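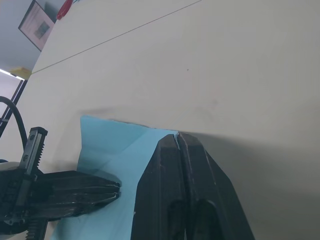
Figure 2. Plateau blanc avec joint sombre entre deux panneaux ; feuille bleu clair, tissu ou papier, posée à plat et marquée de légers plis.

4.2. Le choix du plateau et la perception de la propreté

Les ateliers de quartier étudiés à Saltden, Boltton et Hutstead ont tous remplacé une partie de leurs anciens établis par des tables à plateau clair. Ce choix est rarement discuté dans les documents d'aménagement que nous avons consultés. Il y apparaît comme une évidence, au même titre que la hauteur des sièges ou la place des prises. Les usagers en parlent pourtant beaucoup. Sur les 278 questionnaires recueillis à la clôture de l'enquête, le 23/09/24, la couleur du plateau revient plus souvent que le confort d'assise dans les réponses libres, alors qu'aucune question ne portait directement sur elle.

Les commentaires se répartissent mal entre satisfaits et mécontents. La même personne peut apprécier qu'une table blanche agrandisse la pièce et se plaindre, quelques lignes plus loin, de la fatigue visuelle en fin de séance. À Boltton, où les fenêtres donnent au sud, la gêne est mentionnée surtout le matin. À Hutstead, l'éclairage artificiel domine et les remarques concernent plutôt les ombres portées, qui changent l'aspect d'un tissu clair selon l'endroit où on le pose. Le contraste entre la pièce travaillée et son support compte alors davantage que la quantité de lumière disponible. Une feuille bleu clair, tissu ou papier, se distingue encore nettement du blanc, mais ses plis ne se lisent que faiblement (figure 2). Plusieurs couturières disent glisser un carton gris sous leur ouvrage avant de marquer une ligne de coupe.

La question de la propreté est plus délicate. Nous avions supposé, à la suite de Sithole, qu'un plateau clair inciterait à nettoyer plus souvent puisque les salissures y sont visibles. Les entretiens vont dans ce sens pour les miettes, les fils et les traces de craie. Ils ne le confirment pas pour les colles et les vernis incolores, qui passent inaperçus jusqu'à ce qu'une feuille y adhère. Un animateur de Saltden résume la difficulté ainsi : « On essuie ce qu'on voit, et le reste attend la personne suivante. » Sur les plateaux sombres conservés dans la salle du fond, les traces de colle sont repérées plus vite, et les fils blancs également.

Les joints constituent un cas particulier. Lorsque le plateau est formé de panneaux aboutés, la ligne de raccord forme un trait sombre que les usagers prennent volontiers comme repère. On y aligne un patron, on s'en sert pour délimiter sa place, on évite d'y poser une règle. Cet usage n'était pas prévu par les responsables des ateliers. Il a des effets sur le partage de l'espace : à Boltton, deux personnes installées de part et d'autre d'un joint le franchissent rarement avec leur matériel, même lorsque l'une d'elles manque de place. Sur les tables d'un seul tenant, les limites se négocient au fil de la séance et donnent lieu à davantage de petits échanges, parfois tendus.

Il faut tenir compte ici de la composition des groupes. Les habitués des séances du soir se connaissent et s'étalent plus librement. Les nouveaux venus se tiennent au bord de la table et gardent leurs fournitures dans leur sac. L'effet du joint est donc difficile à séparer de celui de l'ancienneté, et nos observations ne permettent pas de trancher. Une comparaison des mêmes groupes sur les deux types de table serait nécessaire.

Pour l'analyse quantitative, nous avons retenu les 200 questionnaires dont toutes les rubriques étaient remplies. Les réponses écartées proviennent surtout de Hutstead, où le formulaire a été distribué en fin de séance et rempli debout. Ce déséquilibre réduit la portée de la comparaison entre sites. Le codage des réponses libres a été effectué par Kamlesh Srivastava, puis repris à l'aveugle par un second codeur ; les désaccords portaient principalement sur la distinction entre « lumineux » et « éblouissant », que les répondants emploient parfois l'un pour l'autre. Nous avons conservé les deux catégories en ajoutant un code mixte.

Une dernière remarque concerne le coût. Le budget de remplacement, environ 2000 euros par atelier, ne couvrait pas la reprise de l'éclairage. Les plateaux clairs ont donc été installés sous des luminaires choisis pour des établis sombres, et une partie de la gêne signalée peut venir de là. À Saltden, l'équipe prévoit de modifier l'orientation des lampes en décembre. Les réponses recueillies après cette modification seront traitées séparément et ne figurent pas dans les résultats de la section suivante, qui porte sur le rangement du petit matériel.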